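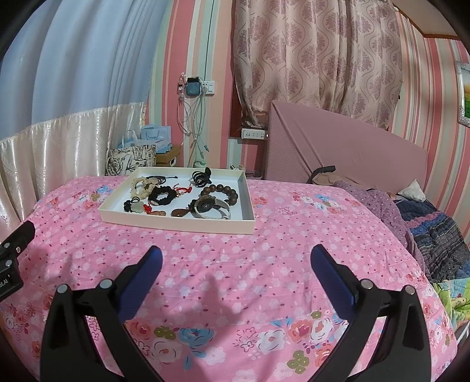

The jewelry tray on the bed, April

Diary > Spring > Sorting the bedroom

Up at 6 and did the drawers before breakfast. I put all the bracelets and pendants into the white tray and set it on the bed, on the rose bedspread, where the light is decent. They were in a jumble and I let them stay that way for now.

The cream beads are for Ghada Haddad, who asked for them last year. I am keeping the jade on its black cord, and the big brown wooden beads, which I wore all through the Brilemham years. The black braided one with the red tassel came from a stall in Priltside – I paid 19 for it and thought that was a lot. I can't place the carved wooden pendant. Gönül Karakaya may remember, I will ask when she calls.

The silver bangle is looped on the dark round pendant. It needs polish and I am out. Wrote it on the list with light bulbs and thread.

Stopped at noon for soup. The scarves are still to do, 3 boxes of them, and the top shelf of the closet. My back is sore. Washed the curtains in the hall instead and read a little.

Recent entries
Soup and the hall closet
A letter from Gekport
Rain, and the bus to Dimitriou
Winter coats put away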